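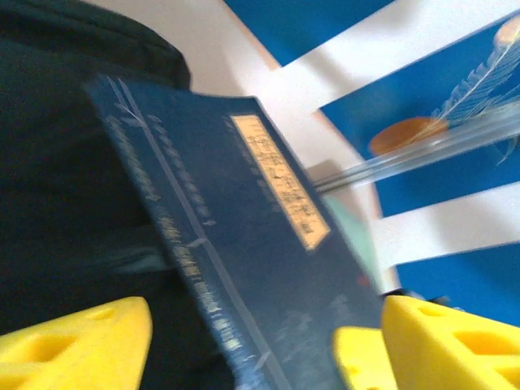
Wanted: people who are bad at packing a bag. If you are good at packing a bag, we can use you too, but you'll have to live with being the control group. The Mitik study at Stameck is looking at what a robot learns from a person who makes a mistake and then fixes it, and for that we need hands other than our own, which have gotten far too smooth. A hardcover is a fair test of anyone. Once a pair of yellow fingers has hold of it on a slant, with the cover label tipped over at the same angle, you have to decide whether to carry on, set it down and start again, or say something under your breath. All three are fine with us. The third one isn't recorded, as there is no microphone.

Call for participants: Mitik, second round
Run by: Stameck, manipulation group
Where: the Ostrowski building, ground floor, door by the bike racks
When: three visits, starting in September
Pay: $153 for all three, or one third of that per visit if you decide one was plenty
Contact: Irena Bednarek, study lead

What we're trying to find out

Most robots that learn from people learn from the highlight reel. Somebody drives the arms through a task, the clumsy tries get thrown out, and the robot studies whatever is left. It then goes out into the world, gets its first crooked grip, and has no idea what to do, having never seen one.

In the first round we collected 1,464 tries at our packing tasks and kept everything, including the ones that made us look bad. When we went back through them, 313 had what we call a recovery in them. That means something went wrong, the person noticed, and the task still got finished. The rest either went well from start to end or went badly and stayed that way.

We trained one version of the robot's controller on the clean tries alone, and another on a set of the same size with the recoveries mixed in. On objects laid out neatly, you couldn't tell the two apart. Once we started nudging things out of place, the second version got back on track more often, and the first one kept closing its fingers with great confidence on nothing.

We like this result. We also don't fully trust it, for a reason any reviewer will spot before finishing the coffee: most of those recoveries came from people who work down the hall from each other and have picked up the same habits. If a book slips, we all do the same little wiggle. It's possible that what we have shown is that robots benefit from our wiggle. The second round is meant to settle that, with people who have never seen the wiggle and have no reason to respect it.

What you'll be doing

You will sit at a desk and move a pair of small handles. The two arms copy you. There is a short practice period of 10 minutes, which everyone says is too long at the start and too short at the end.

The tasks use things you already know how to deal with: books, a backpack, zippers, straps. You'll be asked to pick up, turn, open, close, hold steady and put away. Each one comes on a card with a single line of instruction, such as "hold the bag still with one side and open it with the other." The card doesn't say how. If you ask how, the person running the session will smile and read you the card again, and we apologize in advance for how annoying that is.

A word on straps. In the first round they were the runaway favorite for going wrong. A loop of webbing looks like the easiest thing on a bag to grab, and with your own fingers it is. Through the handles you can't feel the thing, so you judge by eye whether you've pinched strap, bag, both or air. We have a lot of data on air.
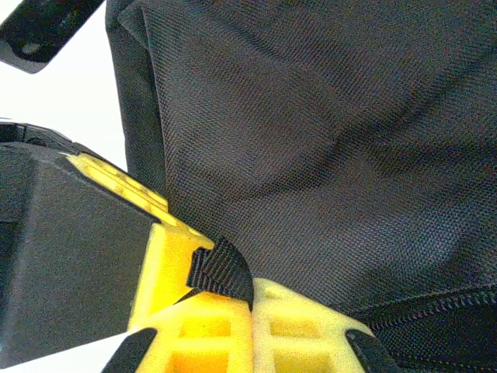
Who we're looking for

You should be 18 or older, able to sit at a desk for an hour with breaks, and able to use both hands. Glasses and contacts are fine. Left-handed people are very welcome. The first round had so few of you that our left-handed results could be discussed in an elevator.

You don't need to know anything about robots. A light interest in them won't hurt, but strong opinions about how the handles should have been designed will be gently moved to the comments sheet.

We would rather not have you in this round if any of these is true:

You took part in the first round. You have seen the wiggle.

You drive robot arms for a living, or spend your evenings on surgical simulators. You are too good and it will depress the rest of us.

You work for Grolico, which supplies our handles and has a say in whether this study makes them look comfortable.

You have wrist, elbow or shoulder pain that gets worse with small repeated movements. Please take this one seriously. It's the only item on the list that isn't about our feelings.

How the visits go

The first visit is the longest because it has the forms in it. You'll read the consent sheet, ask whatever you like, practice, and do the first set of cards. You'll be told whether a task counts as finished, and nothing else. There's no score on the wall and no ranking, mostly because the last time we had a ranking two members of the group stopped having lunch together.

The second visit is the same set of cards in a different order. Between tasks, the person running the session will move things. A book may be standing where it used to lie flat. The bag may be turned around. Nothing is hidden and nothing is a trick, although plenty of people have accused us of both.

On the third visit you share the work with the robot. It starts the task using the trained controller, and you take over when you think it needs you. When you step in is entirely your call, and it's the part we most want to measure. Some people grab the handles the moment a finger drifts. Others will sit and watch a backpack get slowly dragged by one side, out of what I can only call good manners.
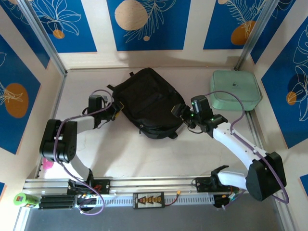 Please do step in before it comes to that. The arms move slowly, they stop if they push too hard on anything, and you sit well out of their reach the whole time. There's a stop button at your desk as well. Use it whenever you want, for any reason or for none, and the session clock stops with it.

What counts as a mistake

People ask this on the phone, usually in a worried voice, so it may as well go in writing. A mistake is anything you go back and fix. If you drop a book and leave it, that's an unfinished task. If you drop it, pick it up and carry on, that's a recovery, and somebody in the back office will be quietly delighted. If you get it into a strange position and decide the strange position will do, that's also fine. We argued about this last kind for most of the spring and ended up giving it its own column.

Please don't make mistakes on purpose. We can tell. A staged fumble is much tidier than a real one, with a sort of pause before it, like a bad actor about to sneeze. Those tries have to come out of the data by hand, and the hand is mine.

Upside down is allowed, by the way. A fair number of the cards ask you to lift a book and never mention which way up it should end.

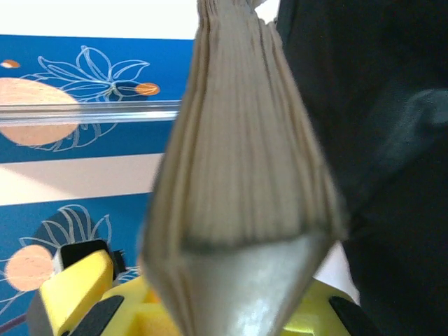

So you get pages hanging open and fanned out, and then you have to decide whether that's a book you can work with. We've had long, calm, clever recoveries begin from there. We've also had people put it down, look at the ceiling for a while and ask about the parking.

What we keep and what we don't

We record the motion of the handles, the motion of the arms, and video of the workspace. Your face isn't in any of it. Your name is kept apart from your data on a list that only the study lead can open, and the list is destroyed when the study closes. If you change your mind before then, write to us and your tries will be deleted, good ones included.

The recordings may be shared with other research groups after the results are published. They'll see how you handled a zipper. They won't know it was you.

Practical matters

Visits are an hour each, with a longer first one. Slots run from 9 in the morning, and the last one starts at 5:30 in the afternoon. Please leave at least one night between visits. All three should fit inside a month, or your hands will have forgotten everything and we'll have to start you over.

Parking at the Ostrowski building is free behind the loading dock. The main entrance is being redone, so ignore the sign telling you to use it. Payment is made by bank transfer after your last visit. Finance picked the amount by a process they've declined to describe.

You can eat and drink in the waiting area but not at the desk. Long sleeves are fine. Large rings are best left at home, as they click against the handles and make you think you've broken something.

How to sign up

Write to Irena Bednarek at Stameck with "Mitik" in the subject line. Tell us which hand you write with, whether you can do mornings or late afternoons, and whether you have ever used a remote-controlled arm of any kind. The claw machine at the arcade doesn't count, however much you've spent on it.

You'll get a reply with the consent sheet attached and a choice of times. If the round is already full we'll put you on the waiting list, which does move. People get busy, and a few of them read the consent sheet all the way to the end.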